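Scheduling Orchard Irrigation From Soil Samples

Contents
Before you start
Equipment
Step 1. Divide the block
Step 2. Measure bulk density
Step 3. Take the samples
Step 4. Dry and weigh
Step 5. Convert to depth of water
Step 6. Set the next irrigation
Step 7. Keep the running balance
Common errors

Before you start

This page sets out a method for deciding when to water tree crops during a long dry spell, and how much to apply. It uses an auger, a scale and an oven. The worked figures come from a lychee block on the Sangkhawat terrace, on a loam with few stones, watered by micro-sprinklers. The method applies equally to citrus, mango, avocado and coffee, with a change of crop coefficient and root depth.

Watering by calendar works in a district where one dry season is much like the next. Where the rains now end earlier and the hot weeks run longer, a fixed interval leaves the trees short in some years and wastes water in others. A soil sample gives the actual deficit on the day it was taken. Everything after that is bookkeeping.

Electronic probes do the same job with less labor, but they need to be calibrated against dried samples from your own soil. The Galtus probes in this block read high in the upper layer until that was done. If you intend to install probes, work through this page first and keep the results.

Equipment

Bucket auger or push tube, marked at 30 cm and 60 cm
Steel ring for bulk density, 7 cm inside diameter, 5 cm high
Straight-edged knife
Glass jars with tight lids, numbered on the jar and on the lid
Scale reading to 1 g or better
Oven that holds 105 °C
Rain gauge
Notebook or spreadsheet

Weigh every jar empty, with its lid, and write the mass beside its number. Do this once at the start of the season and again if a lid is replaced.

Step 1. Divide the block

Walk the block and split it where the soil, slope or tree size changes. Each part gets its own samples and its own balance. Do not average a sandy knoll with a clay hollow. The result describes neither, and the trees on the knoll will run dry first.

Within each part, choose sampling trees of typical size. Avoid end rows, gaps, and trees beside a known leak. Mark the chosen trees with paint so that later samples come from the same positions. Sample inside the wetted circle, halfway between the sprinkler and its outer edge.

Step 2. Measure bulk density

Bulk density converts a mass of water to a volume of water. Measure it once for each layer. It changes slowly, and it only needs repeating after ripping, heavy traffic or a large addition of organic matter.

Dig a small pit beside a sampling tree. Clear a level shelf at a depth of 15 cm. Press the ring straight down, without rocking, until it is full. Dig it out from below, trim both ends flush with the knife, and move all of the soil to a jar. Repeat at 45 cm.

Dry the soil as in Step 4. Divide the dry mass in grams by the ring volume in cubic centimeters. A ring of the size listed holds 192.4 cubic centimeters. A dry mass of 250 g therefore gives a bulk density of 1.30. Loams commonly fall between 1.2 and 1.5. A figure well outside that range usually means the ring was not full, or a stone was included.

Step 3. Take the samples

Sample in the early morning, before the sprinklers run. Wait until the second day after any irrigation or heavy rain so that free water has drained out of the root zone.

Scrape away mulch and leaf litter. Auger from the surface to 30 cm and put the soil in a clean bucket. Mix it, pick out roots and stones, and fill a jar. Close the lid at once. Then auger from 30 cm to 60 cm and fill a second jar the same way, using a second bucket. Soil that falls from the side of the hole onto the lower layer should be removed before the auger goes back down.

Keep filled jars in the shade. Weigh them the same day.
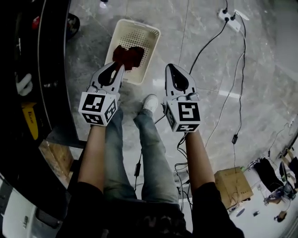

Could the jars go in a microwave instead of an oven, one reader asks in the comments, given that an oven run ties up the kitchen for a day? It can be done, the same comment continues, by heating the soil in short bursts in an open ceramic dish and weighing between bursts until two readings agree, and the results came within one percentage point of the oven on a silt loam.

The microwave method is acceptable for scheduling. Use it with a ceramic dish, never a closed jar, and keep the bursts short. Soils high in organic matter can scorch, and a scorched sample loses mass that was not water. Check it against the oven on a few samples from each layer before relying on it.

Step 4. Dry and weigh

Weigh each jar closed and write down the wet mass. Remove the lid, place the jar in the oven at 105 °C, and leave it for 24 hours. Let it cool with the lid on, then weigh again. If the sample is heavy clay, return it to the oven for a further four hours and weigh once more. The sample is dry when the mass stops changing.

Worked figures for the upper layer:

Jar and lid: 173 g
Jar, lid and wet soil: 358 g
Jar, lid and dry soil: 329 g

Water lost is 358 minus 329, or 29 g. Dry soil is 329 minus 173, or 156 g. Water content by mass is 29 divided by 156, or 0.186.

Always divide by the dry soil mass. Dividing by the wet mass is the most frequent mistake in this step, and it makes the soil look drier than it is.

Step 5. Convert to depth of water

Multiply water content by mass by the bulk density. For the upper layer, 0.186 times 1.30 gives 0.242 by volume. The lower layer in the same block came out at 0.270 by volume.

You now need two reference points for the soil. Field capacity is the water content after free drainage has stopped. Wilting point is the content at which roots can no longer draw water. A soil laboratory can supply both. Field capacity can also be measured on site: soak a small area thoroughly, cover it with plastic, wait two days, and sample as above. For this loam, field capacity is 0.320 and wilting point is 0.160.

Subtract the measured content from field capacity and multiply by the layer thickness in millimeters.

Upper layer: 0.320 minus 0.242, times 300, equals 23.4 mm
Lower layer: 0.320 minus 0.270, times 300, equals 15.0 mm
Total deficit: 38.4 mm

Step 6. Set the next irrigation

Total available water in the root zone is the difference between field capacity and wilting point, multiplied by root depth. In this block that is 0.160 times 600, or 96 mm. Allow half of it to be used before watering. The trigger is therefore a deficit of 48 mm. At flowering and early fruit set, use a smaller fraction, such as 0.4.

The present deficit is 38.4 mm, so 9.6 mm remain. Daily crop use is the reference evapotranspiration from the nearest weather station multiplied by a crop coefficient. With a reference value of 5 mm and a coefficient of 0.9, the trees use 4.5 mm a day. Dividing 9.6 by 4.5 and rounding down gives 2 days.

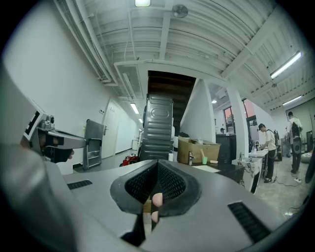 By then the deficit will be 38.4 plus 9.0, or 47.4 mm. Divide by the application efficiency of the system to get the gross depth. With micro-sprinklers in good order, 0.85 is reasonable, and the gross depth becomes 55.8 mm.

To turn depth into run time, multiply by the wetted area per tree. One millimeter over one square meter is one liter. A wetted area of 12 square meters needs 670 liters per tree. A sprinkler delivering 70 liters an hour takes just over nine and a half hours. Split this into two night sets if water begins to run off or pond before the time is up.

Measure the sprinkler output with a bucket and a watch. The rate printed on the fitting holds only at its rated pressure, and the far end of a lateral may be well below it.

Step 7. Keep the running balance

Between samplings, carry the deficit forward each day. Start with yesterday's figure, add crop use, subtract effective rain, and subtract net irrigation. If the answer is below zero, enter zero. The surplus has drained past the roots.

Ignore falls of less than 5 mm under a full canopy, where most of the water stays on leaves and mulch. Use the net irrigation depth in the balance, not the gross.

A spreadsheet with one row per day is enough. The Clastuvby template has the correct columns but sets its root depth to 90 cm by default; change that before entering anything. Cisska sheets, the older printed type, have no column for effective rain and need one drawn in.

Resample every three weeks through the dry season and replace the running figure with the measured one. If the two differ by more than 10 mm, check the sprinkler output first, then the rain record, then the crop coefficient.

Common errors

Deficit rises faster in samples than in the balance. The coefficient is too low for the stage of growth, or there are blocked sprinklers near the sampling trees.

Lower layer never dries. Either the roots are shallower than assumed or the block is being overwatered. Dig a pit and look at the roots. If few are found past 40 cm, reduce the root depth in Steps 5 and 6 and recalculate the trigger.

Lower layer never refills. Run time is too short, or there is a compacted layer. Probe with a thin rod the day after irrigation. Firm resistance at the same depth at every tree points to compaction.

Duplicate jars disagree. Check for a lid put back on the wrong jar, then for stones in the sample. Discard the pair if neither explains the gap, and sample again from a fresh hole 20 cm away from the last one. Backfill old holes and tamp them, or they will carry water straight to the lower layer.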